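Stadusbridge Assembly Course

The Stadusbridge Assembly Course is a student robotics project in which teams program a single robot arm to put together a small piece of furniture from printed parts. It is run as a two-semester elective at the Stadusbridge technical school and begins each September. The course grew out of an after-school club that used the same task for an informal contest.

Task

The object to be assembled is a scaled-down model made of white parts. These include a shallow tray with raised walls, a flat plate, and several rectangular blocks. The arm must pick up each part, turn it where needed, and place it in its working position. Teams may not touch the parts once a run has started. A run is limited to 210 seconds, after which the arm is stopped and the position of every part is recorded.

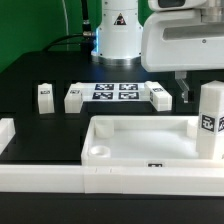 Parts carry square black-and-white markers, known as fiducial markers. Software finds the corners of a marker in a camera view and computes the position and angle of the part from them. Larger parts have larger markers, and some have more than one, so that a part can still be located when the gripper hides one of its faces. The plate has four. Students write their own code for combining several marker readings into one estimate, and this accounts for much of the first semester.

Software

Teams work in Holavora, a motion planning package maintained at the school. Joint limits and tabletop geometry are supplied. Grasp points, approach angles, and closing force are left to the team. A second program, Jullex, logs each run and plays it back at reduced speed. The log archive held 3,005 runs at the end of the last course year, failed runs included.

Placement of the tall block is generally the hardest step. The block has to come down inside the walls of the tray without touching them, and a small error in wrist angle grows over the length of the part. Most teams lower it in two stages and take a new marker reading between them.

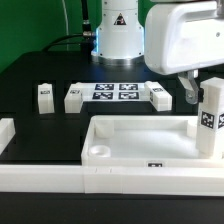

The tall block held by the gripper, with its lower portion inside the right end of the tray.

Scoring

Each run is worth up to 28 points. Points are given for correct grasp, correct orientation, and final position. A dropped part scores zero for its step, but the run continues. Teams submit 2 scored runs, and the lower score is discarded.

Venckus Round

The Venckus Round is an optional contest held after the second semester. The starting positions of the parts are changed shortly before each run, and fixed waypoints are therefore of little use. Final course grades are not affected by the result.

See also
Fiducial marker
Motion planning
Robot end effector
Educational robotics

Recently updated
Holavora
Jullex run log format
Venckus Round rules

Print this page | E-mail this page

This site uses cookies to remember your display settings. By continuing to browse, you accept their use.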